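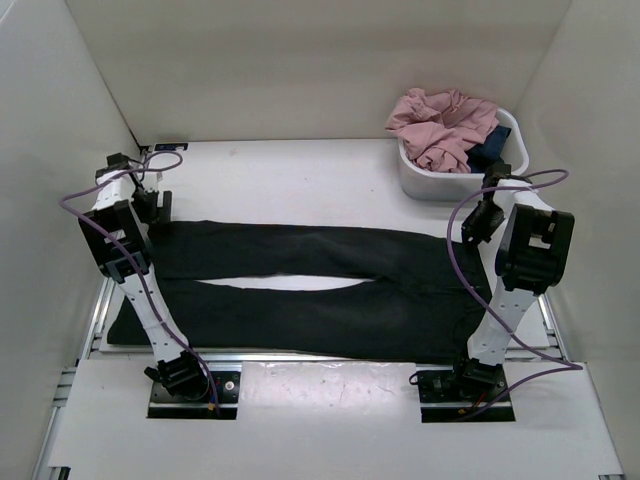 Clitley Opens Its Contract Clinic to Law Students

Over 556 small businesses in Clutham have asked for help with a lease or supply agreement through the contract clinic run by the law firm Clitley. From May, students at the Grulgate School of Law will handle the first review of each document under the supervision of the firm's attorneys.

The first group consists of 51 students, divided into teams that each work on one area of commercial law. Training lasts seven weeks and covers client interviews, plain-language drafting and the use of review software supplied by Hafþórsson. The software was tested on 2,079 agreements before the clinic adopted it.

Students flag unusual terms and prepare a short memo for the client - the attorney signs off on every page. Participants receive course credit, and applications for the second group are accepted through the school's careers office.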